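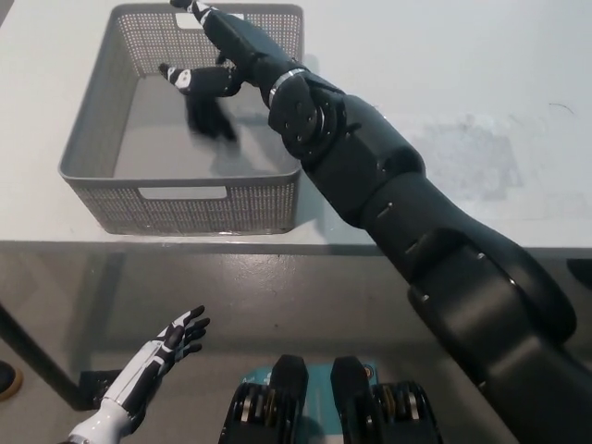

**Figure 2.** Grey plastic basket and white tabletop.

## 3. Materials and methods

### 3.1 Surfaces

Two kinds of surface were audited: flat tabletops and plastic baskets. Both are found in most shared workrooms, and both are wiped by hand. They differ in how easily a cloth reaches them. A tabletop can be covered in a few long strokes. The inside of a basket has corners, a base that meets the walls at an angle, and in many designs openings with thin edges, all of which shorten the stroke and lift the cloth away from the plastic.

White tops and grey baskets (Figure 2) were preferred when rooms were selected. The marking gel dries to a faint film, and on dark or patterned surfaces the film was hard to locate again under ordinary light. On patterned tops in the pilot rooms, observers also took stains for marks. Pilot readings are not included in the results.

Surfaces with visible cracks, peeling edges or old adhesive were left out. Light scratching was accepted and noted on the room sheet, as it would have been impractical to find used baskets without it.

### 3.2 Sites

The work was carried out at two sites, Grirmont and Minisholm. Grirmont is a single building with workrooms on one long corridor, cleaned in the evening by a contracted crew. Minisholm is spread over several smaller buildings and is cleaned in the early morning, before staff arrive, by people employed directly by the site. The same written instruction was in force at both: all horizontal surfaces to be wiped daily, movable containers to be wiped inside and out.

Cleaning staff were told that an audit would take place at some time during the season. They were not told which rooms would be marked or on which days. Site managers held the room list in a sealed envelope in case a mark had to be identified for safety reasons, and neither envelope was opened.

### 3.3 Marking

Each mark was made with Montoya gel, a clear water-based fluorescent product supplied in a squeeze bottle. A dot was placed with a cotton applicator and spread to the size of a small coin with the flat of the tip. Marks were left to dry before the room was returned to use. A total of 300 marks was placed over the course of the study.

On tabletops, marks were placed at the centre, near one long edge and near one corner. The corner was chosen by a draw made before the observer entered the room. On baskets, marks were placed on the base, on an inner wall and on the outer face of the rim. Where a basket held items at the time of marking, the items were lifted out, the marks were made, and the items were put back once the gel was dry. Baskets were returned to the position in which they had been found.

No marks were placed on handles. Early trials at Grirmont showed that normal handling removed the film from handles whether or not a cloth had been used, and such marks could not be scored as evidence of cleaning. The same concern applies in a weaker form to the rim and is taken up in Section 5.

### 3.4 Cleaning products

The crews used their usual general-purpose cleaner, Trustix, made up in spray bottles to the strength given on the label. No change was asked for. To check that the cleaner would lift the dried gel, 2 mL was applied to a folded cloth and passed once over marks on spare tabletop and basket samples kept for the purpose. The film came away fully on the flat samples. On the basket samples it came away fully from the walls, while a thin ring remained in the angle where the wall meets the base. A second pass with the cloth folded to a point removed the ring.

Dry cloths and paper towel were tested in the same way. Neither removed the film from any sample, though both left it smeared, and a smear of this kind was later included as a separate scoring category.

### 3.5 Reading and scoring

Marks were read with a hand-held ultraviolet lamp on the day after placement, with the room lights off and blinds closed. Three scores were available: removed, partly removed and intact. A mark was scored as removed only where no fluorescence could be seen at the recorded position. Partly removed covered any visible loss of outline, and the reader added a note where the film appeared smeared with no clear loss of material.

Bogdan Sikora placed the marks and Lensa Berhe read them. The reader worked from a plan of each room that gave the mark positions but did not state the cleaning schedule. Where the reader could not find a marked object, or found it in another room, the mark was recorded as lost and left out of the analysis. This happened far more often with baskets than with tables — baskets are picked up, stacked and swapped between rooms in the normal run of the day. After lost marks were set aside, 240 remained for scoring.

### 3.6 Analysis

The main outcome was the share of marks scored as removed, reported for each surface type and each mark position. Partly removed marks were counted as not removed in the main analysis. They were moved to the removed group in a second analysis, to test how far the findings depended on that choice.

Marks on the same object cannot be treated as independent, as a basket that is skipped leaves all of its marks intact. A mixed model was fitted with object and room as random terms and with surface type, position and site as fixed terms. Time since the last recorded clean was considered but not used, as the log sheets at Minisholm had gaps through July and could not be matched to rooms with any confidence.

A removal share of 70 per cent was set in advance as the level at which a surface type would be described as adequately cleaned. The threshold comes from the internal standard in use at both sites. It has no direct link to infection risk and should not be read as one.

### 3.7 Limits of the method

A fluorescent mark records contact with a damp cloth at one point. It gives no measure of microbial load, and a surface can be wiped thoroughly with a dirty cloth and still score well. Removal may also come from causes other than cleaning, such as spilled drinks or a wet item placed in a basket. Control marks, placed in rooms that were closed to cleaners for the day, were used to estimate this background loss and are reported with the main results in Section 4.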